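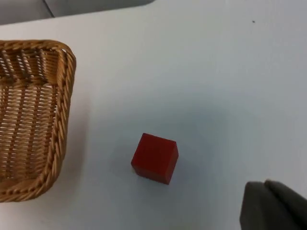 Estimating shelf weight from parcel dimensions, and where volumetric weight stops being useful

I ship small mixed orders out of Galtgate and the carrier bills on volumetric weight above a certain size. My scale reads 463 grams for a typical order, but the invoice shows a much higher figure. Part of the trouble is shape. A small cube like the red one on the white tabletop is easy, as its box can be nearly the same size as the item. A woven basket is mostly air and still has to be boxed at its widest points. Is there a standard way to work out the billed weight before I book, and does it matter which side I call the length?

robles_packing
The method is the same for most parcel services. Measure the outside of the closed carton at its widest points, multiply length by width by height, then divide by the divisor in your contract. Compare the result with the scale weight. The higher one is billed.

The divisor is the number to look up. It is set in the rate sheet and it differs between services from the same company. If you work in centimeters and the sheet is in inches, convert the dimensions first and do the division last. Rounding each side up before multiplying is normal on the carrier's side, so do the same or your figure will always come out low.

It makes no difference to the volume which side is the length. It does matter for the girth limit, where length is taken as the longest side and the other two are added and doubled. A carton of 80 by 60 cm with a low height can pass on volume and still draw a surcharge there.

For the basket, nest smaller stock inside it if the order allows. The volume is already paid for.

flonport2000
Also check for bulging. The dimensioning equipment reads the highest point, so a lid that bows by a centimeter is billed as a centimeter over the whole top - on a wide flat box that is a lot of volume. We moved to a slightly stiffer carton at Stolumden and the differences on the invoices mostly stopped. Keep your own measurements with the booking, you will need them if you dispute a charge.

gg_outbound
just use a smaller box. mine get billed at scale weight every time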